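Grutau's great bowl amnesty ends in November

Grutau residents have until the end of November to return crockery borrowed from the community hall kitchen, a collection that has been shrinking since well before the new roof went on.

The hall owned 600 bowls when it last did a stocktake. It now owns 221, and 28 of those are chipped. Replacing the rest would cost $1,238, a sum the Nendance Hall Association would prefer to spend on the heater, which has opinions of its own about winter.

No names will be taken and no questions asked. Bowls can be left in the crate by the side door — after dark, if that helps.
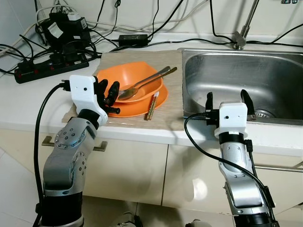 Ohemaa Agbenyega thinks the amnesty should go further and cover casserole lids, having lent the hall three good ones and seen none of them since. She would also like her ladle back.

The association says lids will be considered at the next meeting. Supper will be served afterwards, and people are asked to bring their own bowl.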